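## 4. Registering a payment order in Zonier

This section is for the clerk who enters support payments for a family court office. Before you start, the case must already be open in Zonier and both parents must have a party record (see section 3).

1. Log in and choose **Cases > Support**.
2. Type the case number and press Enter. The case opens on the Summary tab.
3. Open the **Orders** tab and click **New order**.
4. Enter the date on which the judge signed the order. Do not use the date when the paper arrived at your desk.
5. Select the paying party and the receiving party. The program does not check if you have exchanged them by mistake.
6. Enter the monthly amount without a currency sign, for example 635.
7. Click **Save as draft**.

**Note:** A draft is kept for 30 days. After this time it is deleted and you must enter it again.

A draft order has no effect on the payment account. It must be confirmed by a second person with the role Reviewer. In a small office where only one clerk is present, please ask your administrator to activate remote review.

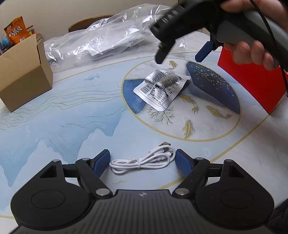

*Figure 2. White USB charging cable with USB-A connector.*

To confirm the draft, the reviewer does the following:

1. Open **Tasks > Waiting for review**.
2. Compare the draft with the scanned order. Both are shown side by side.
3. Click **Confirm** or **Send back**. If you send it back, you must write a reason.

**Caution:** After confirmation the amount cannot be edited. A wrong amount can only be corrected with an amending entry, and this entry stays visible in the history of the case.

If message 83 appears ("Party has no active address"), go back to the party record and complete the address. Parents who have a protected address must be entered with the option **Address held by court**. Never type the real address into the comment field, as comments are printed on the statement for both parties.

Questions on this section: Wing-yan Ng, Zonier documentation.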